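Keeping our landline number when the phone line goes over to broadband

Posted in Home Phones and Broadband, Castthorpe Community Help

Asabe Sani
We have had a letter saying our landline will be moved to a digital service in December. My mother lives with us and has had the same number since she moved to Castthorpe, and all her friends and the surgery have it. The letter is 2 pages long and mostly about the new router. It does not say clearly whether the number stays the same.

I also want to know what happens to the extension in the back bedroom. It runs off a second socket which my father wired in himself, with the cable going under the carpet. There is a fax phone on it which still gets used for the odd form. Do I need to get an engineer in before the change, or can I leave it until afterwards? We are with Jutel on a phone and broadband package.

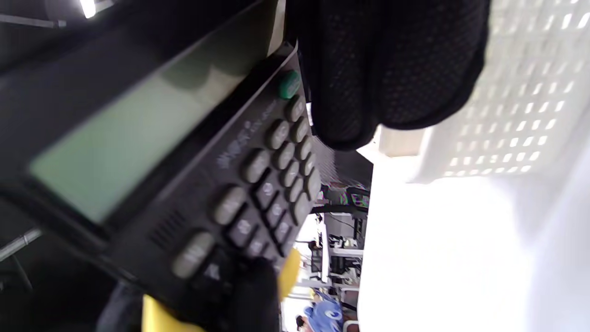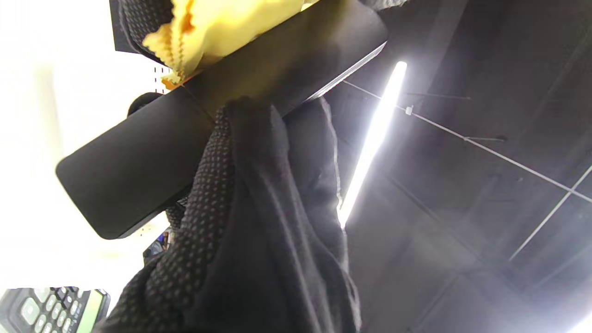

I rang them and was on hold for 13 minutes, then got cut off, so I would sooner hear from someone who has been through it.

Gradier
You keep the number in nearly every case, as long as you stay with the same company and do not cancel anything yourself. The mistake people make is to ring up and end the phone part of the package because they think the new one replaces it. Once a line has been cancelled it can be hard to get the number back. Leave it alone and let them do the switch. If you want to change company at the same time, ask the new one to bring the number across and get that in writing.

The wall sockets are another matter. After the change the phone normally plugs into the back of the router, and the old extension sockets go dead. You have three choices for the back bedroom. Buy a set of cordless phones, where only the base has to be near the router. Ask the company for an adapter. Or have an electrician connect the router to the existing wiring, for which I paid 60 pounds. Don't do this last one yourself unless you know how to disconnect the incoming line first.

Faxing is hit and miss over a digital line. Ours sent single pages but gave up on longer ones. Ask whoever wants the forms if they will take a scan by email.

One more thing. The phone will not work in a power cut. If your mother has a pendant alarm or relies on the landline for emergencies, tell the company before the date and ask what battery backup they can offer.

Prokopenko
Ours was done in the morning and was back on by dinner time. Same number. Had to move the router into the hall.

Asabe Sani
Thank you both. She does have a pendant, so I will ring again about that and try first thing. I think we will go for the cordless phones.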